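4.2 Truncated cast credits

The Skornalik corpus holds roughly 2000 cast lists for television drama, gathered from programme guides, network press pages and performer profiles. Section 4.1 dealt with credits in which the full name is present but spelled in more than one way. We now turn to credits that are incomplete in the source. Most come from scanned guides, where a narrow column or a tight binding has removed the beginning or end of a line, and the rest from profile pages whose templates shorten any name longer than a set limit.

A credit was treated as truncated if at least one character of the performer's name was missing at either end. Initials were not counted as truncation, as many performers are credited that way by choice. Lists with fewer than eight legible credits were set aside, since the matching step in Dallow uses co-credited performers as context and becomes unreliable when few are available.
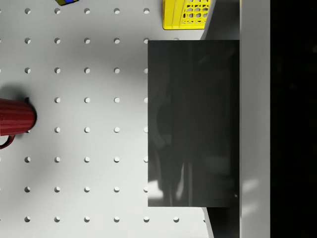
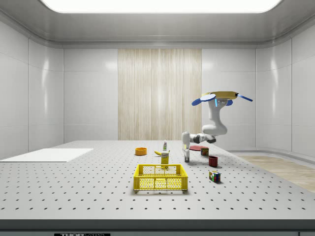
Figure 3. Perforated tabletop with gripper, from directly above (first panel) and with more of the arm in view (second panel).

Truncated credits were divided into recoverable and unrecoverable cases before any matching was attempted. A credit was recoverable if the remaining text, read together with the role name, left only one candidate in the Pustau listing of performers. The red mug in the first panel of Figure 3 is a comparable case: the left border removes part of it, but the rounded closed end and the ribbed body are enough to name the object. A surname with its last two letters missing usually behaves the same way. A given name standing alone does not, particularly in long-running serials where child roles were recast and siblings sometimes appeared in the same production under a shared surname.

For recoverable cases the restored name was entered with a flag, and the original string was kept in a separate field. Unrecoverable cases were left blank. We did not use photographs or episode summaries to settle them – the summaries were often written years after broadcast and repeat errors from the profile pages. A performer was accepted as matched only if the credit fell within 13 months of another confirmed credit in the same series.

Guest roles were harder to resolve than continuing roles. In the Saturday evening listings, guest performers were often printed last, where the column was most likely to be cut. We drew a check sample of 40 lists from these listings and coded them a second time without reference to the first coding. Disagreements were kept in the data under both readings, and the models in Section 5 were run once with each.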